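Acta de la reunión de seguimiento: incidencias con las pinzas de mano, tarea "apilar cuencos"
Proyecto Sternevix / equipo de captura, piso de pruebas
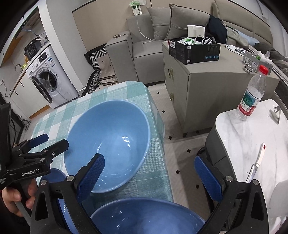
Empezamos a las 9:40, con retraso, la sala estaba ocupada. Asistentes: captura, mantenimiento, datos y prevención. Bramthorpe se conecta por teléfono a partir del punto 2. Tannous excusa la asistencia, manda comentarios por escrito (se leen en el punto 4).

Acta anterior: aprobada sin cambios. Queda pendiente de entonces el inventario de recambios, otra vez.

1. Qué pasó

Sesión de tarde de junio, tarea de cuencos en la mesa del mantel de cuadros. Episodio 12 de la tanda. La pinza derecha se queda a medio cerrar con un cuenco cogido por el borde. El operador suelta el gatillo, no abre. Aprieta otra vez, cierra un poco más. A la segunda abre de golpe y el cuenco cae al suelo. No se rompe. Nadie se hace daño.

El operador sigue con la tarea. Esto es lo que prevención quiere discutir (punto 3).

En los episodios siguientes el fallo se repite, menos claro: apertura lenta, un tirón al final del recorrido. Se para la tanda a las 17:15, cuando el operador nota un roce en el índice al accionar. Rojez, sin herida. Apuntado en el parte.

Captura insiste en que el parte se rellenó al final y no en el momento, y que faltan cosas. No consta la hora exacta de la primera caída. Se saca del registro de la sesión.

2. Causa (mantenimiento)

Desmontada la pinza derecha. Un pasador del varillaje con juego, el tornillo de esa articulación flojo. Con la mano se mueve sin hacer fuerza. El brazo trabajaba torcido y se agarrotaba cerca del tope de apertura. La almohadilla del dedo, bien pegada, desgaste normal.

La pinza izquierda revisada tambien: sin juego.

Pregunta de Bramthorpe: ¿se apretó en la última revisión? Respuesta: no se sabe. La hoja de revisión tiene la casilla marcada pero sin iniciales. Discusión larga. Se acuerda que una casilla sin iniciales cuenta como no hecha.

Bramthorpe pregunta por el fijador de roscas. Mantenimiento: el que había se acabó, se pidió a Zetateck y no ha llegado. Se montó sin él. Bramthorpe pide que conste que no estaba informada. Consta.

Datos comenta que el fallo se ve venir en la curva de apertura: desde el episodio 4 la pinza derecha no llega al mismo máximo que la izquierda. Poca diferencia, pero está. No hay aviso configurado para eso. Se podria poner uno sencillo.

3. Seguridad

Prevención expone. Tres cosas:

Se siguió trabajando con un equipo que ya había fallado. La norma del piso dice parar a la primera apertura no controlada. El operador dice que la conocía pero que entendió "apertura no controlada" como pinza rota del todo. Se acepta que el texto es confuso. Se reescribe.

El cuchillo. En la mesita auxiliar, al lado de la zona de trabajo, había un cuchillo con la hoja al aire. No hace falta para la tarea de cuencos. Con una pinza que abre de golpe y se lleva por delante lo que tenga cerca, no puede estar ahí. Captura dice que la tarea pide entorno real, con cosas encima de los muebles. Prevención: entorno real sí, filos no, salvo tareas que los usen. Datos no ve problema, los episodios valen igual sin él. Acordado.

Los cables sueltos por el suelo. Quien lleva las pinzas mira a la mesa y no a los pies. Recoger o sujetar antes de empezar, los del rincón junto al sofá sobre todo. Lo mismo con la puerta de la lavadora: si no es parte de la tarea, cerrada, que hay quien pasa de espaldas por ahí.

Captura pregunta si hay que retirar también la botella de la mesita. No. Tapón puesto y ya.

Bramthorpe propone parar toda la captura hasta tener recambios. No hay acuerdo. Se queda en: parada la pinza derecha, las demás siguen con revisión al principio de cada turno. Bramthorpe no conforme pero no bloquea.

4. Comentarios de Tannous (leídos)

Que los episodios desde el fallo no deberían entrar en el conjunto. Que si el agarre está torcido el modelo aprende el agarre torcido. Pide volver a grabar.

Datos: de acuerdo en parte. Los del 12 en adelante fuera, seguro. Los que van del 4 al 12 se revisan uno a uno, pueden servir si se etiquetan. Captura protesta, es media tarde de trabajo. Se revisan antes de decidir nada de repetir.

Tannous pide además los episodios malos aparte, no borrados, para probar la detección de fallos. Sin objeciones. Carpeta separada, nombre claro, que la otra vez acabaron mezclados.

5. Acuerdos

- Pinza derecha retirada y etiquetada. No vuelve hasta cambio de pasador y prueba de 30 ciclos de apertura y cierre en vacío. Mantenimiento.
- Reclamar a Zetateck el fijador y pedir pasadores de repuesto en el mismo pedido. Mantenimiento, hoy.
- Hoja de revisión nueva, con iniciales y casilla propia para cada articulacion. Mantenimiento y captura.
- Norma de parada reescrita en una frase: si no abre o cierra como debe, se deja la pinza en la mesa y se avisa. Prevención. Va pegada en la puerta del piso.
- Cuchillos y otros filos fuera de la zona salvo tarea que los pida. Captura.
- Aviso por diferencia de apertura entre las dos pinzas. Datos, primera versión para la próxima reunión.
- Revisión de los episodios dudosos. Datos.
- Parte de incidencia en el momento, aunque sea a mano. Todos.

6. Ruegos y preguntas

Captura pide guantes finos para accionar, por lo del roce. Prevención lo mira, le preocupa que se pierda tacto con el gatillo.

Se pregunta si el mantel se fija a la mesa. En una sesión se arrastró al coger un cuenco. Probar con pinzas de mantel por debajo, si no se ven mucho.

Inventario de recambios: sigue sin hacer. Mantenimiento lo trae a la próxima.

Se cierra a las 11:05. Próxima reunión cuando llegue el pedido, o antes si hay otro fallo.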